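Bins, Liners and the Last Item: Grethe Brynjólfsdóttir on Tote Wear

By Seren Harries

Grethe Brynjólfsdóttir has kept the container records at Kárason since the returns warehouse in Nusberg opened. Her title is materials handling engineer. The job, as she describes it, is mostly plastic: what it is made of, how it is cleaned, when it is thrown out.

The site runs 3335 bins and totes. Most are small stackable units that travel on the conveyor. The rest are large gray receiving bins with slanted walls, which stay in one place and get filled and emptied all day. Those are the ones she wanted to talk about.

"The small ones fail at the corners and you can see it from across the aisle," she said. "A receiving bin wears on the inside surfaces, very slowly, and it will go on holding goods long after it should have been relined."

She grades wear in three zones: floor, lower wall and upper wall. The upper wall rarely changes. The lower wall takes scuffing where goods slide down the slope and stop. The floor takes everything else.

I asked whether scuffing matters if the bin is still sound.

"Structurally, no. A smudge is a smudge. What I care about is whether it comes off with a cloth. If it does, it was transfer from packaging, usually black polybag or shoe soles. If it stays, the surface has roughened, and then it picks up dirt faster every week."

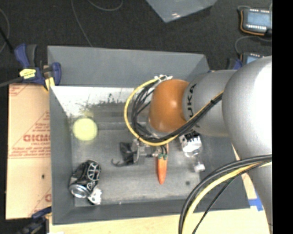 The slope of the walls is a compromise. A steeper wall gives more volume for the same footprint. A shallower one lets soft goods settle toward the middle, where they are easier to pick up. Brynjólfsdóttir tested both over a summer and kept the steeper version, mainly for the volume.

"Soft goods don't slide the way boxed goods do," she said. "A folded shirt in a bag will slide. A crumpled thing with a strap on it will stay exactly where it landed, and it's always the last item in the bin. Dark items on a gray floor are the worst for people too. Pickers miss them at the end of a shift."

She has asked for a lighter floor color twice. The supplier, Welletti, offers the large bin in gray only unless the order reaches 600 units, and Kárason does not need 600 of them.

Cleaning was the longest part of the conversation. The receiving bins are wiped at 6 in the morning, before the first inbound truck, with a neutral cleaner called Luster diluted in warm water. Solvent is not allowed. An earlier crew used it on label residue and the floors went dull in patches, which then held dust. Label residue is now lifted with a plastic scraper and left alone if it will not move.

"Scratches I accept," she said. "They're shallow, they go every direction, and they don't catch fabric. A gouge is different. If I can feel it with a fingernail, I write it up. If a knit snags on it, the bin comes out that hour."

The test for snagging is simple. She keeps a pair of old nylon tights in her desk, pulls one over her hand, and runs it across the floor and up each wall. She has tried a surface gauge as well and still has it. The readings agreed with the tights often enough that she stopped booking it out.

Relining is scheduled at 2000 fill cycles, a figure she set herself and has moved once. It began lower. The early liners came out in better shape than expected, and the interval was extended after a review in August. She does not plan to extend it again.

"You could get more out of them. Then you get one snagged coat and a claim, and the saving is gone."

Asked what she would change if the budget were open, she gave a short list. Rounded inside corners, so that small items stop collecting there. A floor in a pale color. A number molded into the rim — the printed ones rub off, and half her time in the early months went on working out which bin she was looking at.

The molded numbers are on order. The corners have been quoted and not approved. On the floor color she is waiting for Welletti to call back.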